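Giving up the storage unit

March 15, 2023

I turned in the key to the storage unit this morning. I had it for 13 years, which is longer than I lived in any of the apartments it was supposed to be helping me with.

When I first rented it I was between places. I had a one-year lease on a studio in Landon and more furniture than would fit, so the couch, the dining set and most of my books went into a 10 by 10 on the second floor. The rent was $57 a month then. I told my brother I'd be out by summer.

The price went up a few dollars at a time. They send a letter, you look at it, and you think about how much work it would be to empty the place, and you pay. Last December the letter was for a bigger jump than usual, and I sat down with my old bank statements. I won't put the whole total here. The last two years alone came to more than $3,000, and the couch cost $400 new.

So in January I started going over on my days off. I gave myself a rule of one carload per trip. The books went first. The library in town takes donations if they're clean and not textbooks. Mine were mostly clean. I kept 20 and have already reread two of them.

The dining set went to Poul Thorlacius, who I used to work with at Ketilsson. His daughter just got her first apartment. He brought his truck and a roll of moving blankets and we had it loaded before lunch. One chair has a cracked rung, and I told him so, and he said he had glue.

The couch was a loss. Mice had been in it. The county transfer station charges by weight and a wet couch weighs a lot, so if you do this, don't pick a rainy day like I did.

The slow part was the boxes of paper. Tax returns, manuals for things I no longer own, birthday cards, a folder of receipts from a kitchen remodel in a house I sold. I set up a card table at home and did one box a night with the radio on. Most of it got recycled. The cards I kept, except the ones with only a signature — I felt bad about that for a day and then I didn't.

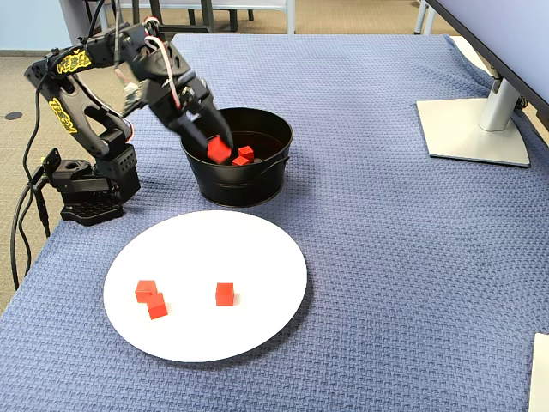

The arm and the black bucket, on the blue-gray tablecloth.

What came home for good fits in the hall closet. My grandmother's mixing bowls, two quilts, the good toolbox, a box of photos I still need to sort. I bought a set of plain shelves to hold it all and they took me an evening to put together.

The manager at the storage place had me sign one form and asked if I wanted to buy back my own lock for the next time. It was already mine. I put it in my coat pocket and drove home.

Next is the garage.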